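Textbooks > Household Economics > Part 3 > Chapter 2

Chapter 2
Renting a Home

Most people rent before they buy, and many rent all their lives. This chapter covers the cost of renting, the lease, and the deposit. Buying a home is covered in Part 4.

Rent is usually the largest bill a household pays each month. It is also one of the hardest to change quickly. A family can spend less on food next week, but it can't lower its rent until the lease ends. For that reason, the choice of a home should be made with the whole budget in view, including heat, water, and travel to work.

Take two apartments of the same size, one in Hidstead and one in Prikholm. The Hidstead apartment rents for less, but the tenant pays for heat and needs a bus pass. The Prikholm apartment costs more and includes heat. Once the extra bills are added, the Hidstead tenant pays $338 a month above the base rent, and the gap between the two homes nearly closes.

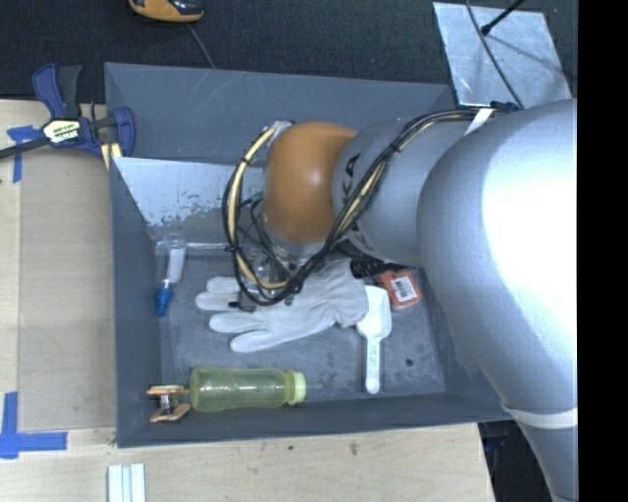 What is a security deposit?

A security deposit is money the tenant pays at the start of the lease, which the landlord holds in case of unpaid rent or damage. What remains is returned after the tenant moves out.

The lease should state the amount of the deposit and when it must be returned. Ordinary wear, such as faded paint, is not normally charged to the tenant. Broken doors and missing fixtures usually are. Tenants should write down the condition of each room on the day they get the keys and have the landlord sign the list.

Section 2.1 begins with the parts of a standard lease. Terms in bold are defined in the glossary on page 321.

© 2021 Tejada & Estier Educational Publishers | Contact us | Back to top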